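The toy kitchen has officially outgrown its basket

2023-06-12

So I finally did it. I tipped the whole play food basket out and went through it properly, which I have been promising to do since December. I found 29 loose pieces of fruit, four pan lids with no pans, and a sock.

My rule was simple: if it gets played with, it stays. If I only ever meet it by stepping on it barefoot, it goes in the bag for my friend Tolera Workneh, whose twins are just getting to the age where soup can be made of anything (lucky her!).

The surprise favorites are the things that aren't toys, or didn't start out that way. A colander beats any plastic pizza I have ever paid for. It's a hat, it's a drum, it's where the strawberries go for their "bath," and then five minutes later it's a hat again. Same with a plain bowl and a plate. I could have saved myself a lot of money.
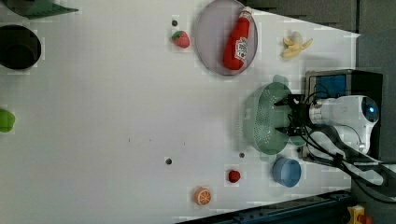
Keepers: the green colander, the little blue bowl, the lavender plate, ketchup, and some of the fruit.

The banana was a close call. I like that it's half peeled, but the peel catches on everything in the basket and comes up with three other things attached. My daughter gave me such a look when I moved it toward the bag that it went straight back. The orange slice stayed too, and both strawberries.

Everything now lives in 2 shallow bins on the bottom shelf, one for food and one for dishes. They've been mixed together twice since breakfast. I'm leaving it alone until bedtime, and then I need to find out where that sock came from.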